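Ticket 1340: grasp_monitor reports HOLDING when fingers are open
Component: Ritchie (grasp state estimator)
Reported by: Magnus Hepburn
Opened: 11/15/23
Priority: it was low until it ate my afternoon

Summary
Ritchie publishes HOLDING while the wrist camera shows the fingers open wider than the object. The planner (Benel) believes every word of it and moves on to the place step.

Setup
Stanska arm controller, current main branch. Ritchie on default config. Wrist camera stream compressed, timestamps on arrival. Bondgate logger running on the same machine, which will matter later.

Steps to reproduce
Start the pick-and-place task with the plush banana. Let it run. Go get coffee. Come back to a planner that is very pleased with itself.

I pulled the wrist camera image nearest to one of the disputed HOLDING messages and put it next to the state log.

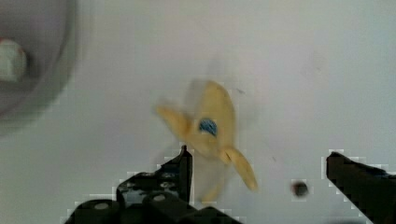

Wrist camera, banana in mid-air, gap between fingers wider than the toy. Ritchie at the matching timestamp: HOLDING, confidence high.

I can't tell from a single image which way the banana is going, and the blur doesn't help. I can tell that neither of us would call that a grip.

Things I tried
Restarted Ritchie. No change, but it's tradition.
Raised the finger width threshold. It now says HOLDING slightly later, with the same confidence.
Turned off the vision term and ran on finger width alone. False HOLDING went away. So did several true ones, as plush squashes nearly flat and the width check takes it for an empty hand.
Compared clocks. Camera messages were up to 600 ms behind the finger encoder. Ritchie pairs them by arrival order and never looks at the stamps.

Cause, probably
The vision term is voting on old images. With the Bondgate logger stopped, the lag mostly disappears and so does the bug. The logger has been holding the camera queue at 1,900 messages, a number somebody typed in back in March with the commit note "should be plenty". It was.

Workaround
Set the camera queue to 2 and drop anything stale. Benel now gets UNKNOWN instead of HOLDING when the stamps disagree, and retries. It retries a lot - I'll take that over placing thin air in the bin.

Still open
Ritchie should pair by timestamp. Patch is up for review.
Confidence should fall when the image is blurred. Separate ticket, please, not mine.

Status: workaround merged, waiting on review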